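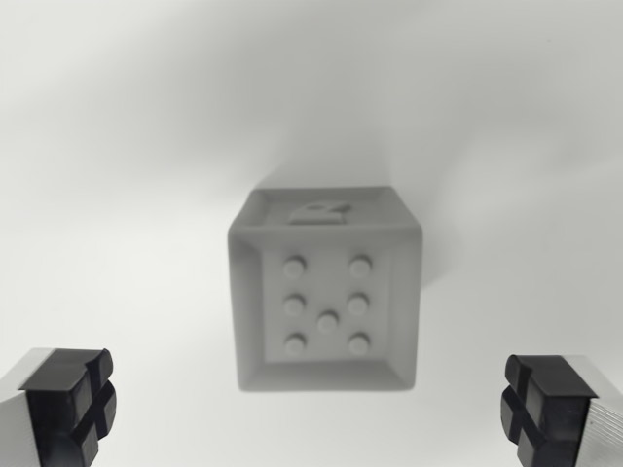 3. Listening at the wrong speed

I should say up front that I did not plan to write a section on slow playback. The study was supposed to be about how people describe loops, and slow playback was a warm-up task to get everybody talking. Then the warm-up ate the rest of the session, and I ended up with more notes on it than on anything in Section 2. So it gets its own section, and the loops have been squeezed into the one after this.

The setup was pretty simple. I took 11 short pieces, all of them between two and four minutes long at normal speed, and stretched each one without changing the pitch. Most were things I had rights to already: a dance track by Kevosier, a couple of choir recordings from Donholm, and a long synth piece by Mustum that was slow to begin with (more on that one below, because it gave me a lot of trouble). Each piece was stretched in steps up to 700 percent. I stopped there because the software began to put a sort of fluttery buzz under everything past that point, and I didn't want people reacting to the buzz and telling me it was the music.

We had 40 listeners. They came in on a Sunday, mostly in the afternoon, and sat in a plain room with ordinary headphones. I asked them to talk out loud as they listened and to stop whenever they felt like it. That last part matters a lot for what follows, so please keep it in mind.

3.1 What people said

My favorite thing in the whole data set is how fast the words change. At normal speed people talk about the singer, the beat, whether they'd heard it before, whether their sister would like it. Stretch the same song to double length and they mostly complain (sleepy, broken, batteries dying). Keep going, though, and the complaints dry up and you get weather. Fog, wind, tides, a storm a long way off! I had one listener tell me about a cathedral for nearly six minutes, and what she was hearing was a single handclap and the tail end of a snare.

Faisal Jatoi, who helped me code the transcripts, thought at first that I had been nudging people. We went back through the recordings together and I really don't think I was, at least not in any way we could catch. I did say "mm" a lot. We marked every "mm" on the transcripts and the weather words didn't bunch up after them, so I feel okay about it.

The two of us did disagree about where to draw the line between a place word and a mood word. Is "underwater" a place? I said yes, Faisal said it depends on who's drowning. In the end we gave those words both codes, and the tables in the appendix show them in their own column so readers can move them wherever they like.

3.2 The small sounds get big
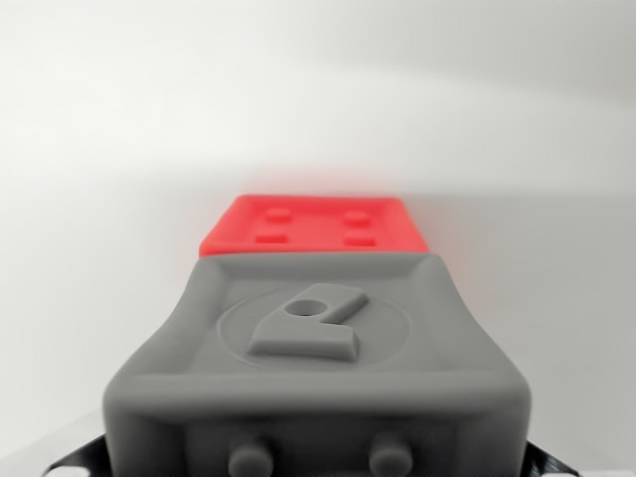

Figure 2. A raised shape inside a shallow ring.

Stretching a recording does something to the tiny sounds that a fast listen just runs over. A breath before a line, the scrape at the front of a bowed note, the click of a piano key coming back up – these are all in the original, and none of my listeners brought them up at normal speed. Once each one lasts a few seconds it's suddenly the main event. I've started thinking of it as relief in the sculptor's sense, and the logo in Figure 2 is a handy way to show what I mean. It's the same gray as the block it sits on, so you find it by its edges, by the thin ring that goes around it and the way the shape stands up from the surface. There's even a small round hole near the upper left part of the logo. A stretched song works a lot like that to my ear. The color of the sound stays close to one even tone, and what you follow is where it rises and where it drops.

Caputo makes a similar point about old tape loops, and I should be fair and say that I'd read that essay long before I ran any of this. So the idea was in my head going in. What I can add is that my listeners had not read it, and a good many of them got to the same spot by themselves, using words like "bumpy" and "carved."

3.3 The Mustum problem

The Mustum piece behaved differently from the other ten. It has no drums and no voice, and the chords already hang around for ages. Stretched out, it got very little weather talk. People went quiet, or chatted about lunch, and several took their headphones off early. My guess is that there weren't enough small sounds in there to blow up, so the stretched version only gave them more of what they'd had before. A guess is all it is. One piece is one piece, and I'd want at least a handful of other slow works before leaning on it.

I also wonder about order. The Mustum came last for about half the group, and by then people were tired. I mixed up the order as well as I could with the time we had, but the room was only ours until five, and the final few sessions were a bit rushed. Anybody who wants to repeat this should book the room for longer and put the slowest piece somewhere in the middle.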